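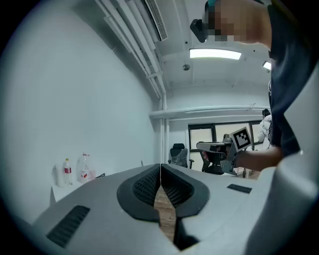

Most owners think about the hull and the engines first and the fresh water system last, usually on the second morning of a cruise when the pump starts cycling at four o'clock and wakes the aft cabin. On a displacement or semi-displacement cruiser meant for a week away from the pontoon, water is the limit that arrives before fuel. It deserves more attention at the specification stage than it normally gets.

The Lavel 46, which we had for six days out of Gelura in March, carries 1000 litres in two tanks of 500 each. That is a generous figure for the length. The tanks sit either side of the centreline under the saloon sole, joined by a balance pipe with a valve at each end. The yard's handbook advises leaving both valves open. We would close one of them at sea. With the pipe open and a steady beam wind, water migrates to the low side and the boat takes up a list that the trim tabs then have to correct, at some cost in drag.

## Tanks

Lavel fits rotomoulded polyethylene. Earlier boats from the same yard had stainless steel, and there are still buyers who ask for it. Steel looks better in a brochure and gives a squarer shape, so less volume is lost in the corners, but welds in thin plate are prone to crevice corrosion where chlorinated town water stands for long periods. Polyethylene does not corrode. It does flex, and a tank that flexes needs support along the whole of its base and straps that spread the load. On the test boat the straps were 50 mm webbing on rubber pads, properly tensioned, with no sign of chafe.

Each tank has two internal baffles and one inspection hatch. A hatch per compartment would be preferable. As built, the outer compartments can be reached only by passing an arm through the baffle opening, and cleaning them thoroughly means lifting a section of sole and disconnecting the tank.

The filler is on the side deck, well away from the diesel filler and of a different diameter. Vents lead to the coaming, not to the topsides, so salt water does not enter when the deck edge goes under.

## Pump and accumulator

The standard fit is a single 24-volt diaphragm pump with an accumulator of two litres. This is the weakest part of the installation. A small accumulator makes the pump start and stop every time a tap is cracked open, and the pressure switch wears out long before the diaphragm does. Lavel offers an upgrade made by Pateo, a variable-speed pump which holds pressure by altering its motor speed and needs no accumulator at all. We tried it on a second hull berthed alongside. It is quieter at low flow and the shower temperature stays steadier when someone runs the galley tap.

There are two points against it. The Pateo unit relies on a control board, and when the board fails there is no way of running the motor directly. It also draws a small standby current, which matters on a boat left at anchor without solar panels. Owners going further afield might keep the ordinary pump plumbed in as a spare, with a changeover valve. There is room for both on the same bulkhead.

A coarse strainer is fitted ahead of the pump. It is clear-bowled and easy to reach – kneel at the engine room door and it is at arm's length.

## Hot water

The calorifier holds 50 litres and takes heat from the port engine or from a shore-power element. Three showers in succession were possible before the water ran cool. The thermostatic mixing valve is mounted directly on the tank, as it should be, since engine coolant can bring the contents well above a safe temperature.

The relief valve discharges into the bilge. Many builders do this and it is poor practice. Every heating cycle pushes out a little water, the bilge is never quite dry, and a real leak becomes harder to notice. A length of hose to the shower sump would cure it.

## Watermaker

Sisodia supplies the optional watermaker, a modular set rated at 60 litres an hour and driven from the generator. Access to the pre-filters is good. The membrane housing is another matter: it is mounted athwartships behind the generator casing, and withdrawing the membrane means removing the casing's end panel first. Allow half a day.

The set must be flushed with fresh water after each use. The automatic flush draws from the starboard tank only, so if the balance pipe is closed that tank should not be run dry. The panel gives no warning of this.

## Layout of the pipework

Semi-rigid pipe with push-fit joints is used throughout, red for hot and blue for cold, clipped at close intervals. Every branch has its own stopcock at a manifold beneath the companionway steps, labelled in English and numbered to match the drawing in the handbook. A leaking heads tap can be isolated without shutting down the galley. Drain points are fitted at the lowest part of each run, apart from the one to the transom shower, which will need blowing through before a hard frost.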